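Let the folding project count

9 May 2023

The robotics course at Rulldale College ends each year with a group project, and each year the same argument comes back about what should earn marks. I think the college has it the wrong way round. It gives 60 marks for the finished result and almost nothing for the record of how a group got there.

Take cloth folding. It sounds like an easy choice next to stacking blocks or sorting parts, and groups who pick it are often told so. A block keeps its shape when an arm lets go of it. A cloth does not, and two arms have to agree on where the edge is before either can do anything useful with it.
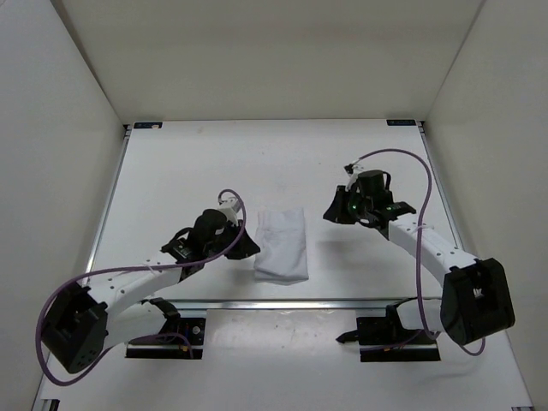 A group that spends 9 weeks on this will have a lot of failed attempts to write up. Under the present scheme those attempts are worth nothing, so students leave them out of the report. The next group then starts from the same place and makes the same mistakes.

The other objection I hear is cost. The Goodwin Fund put in 3,000 pounds for equipment, and it is fair for the fund to want something that works on open day. But a demonstration lasts a few minutes. A good logbook can be used by every group that follows.

I would move half the marks to the logbook and have it checked every fortnight. Groups should still show their work at the end, and a neat fold should still score well. The change could be in place by September, before the new groups choose their projects.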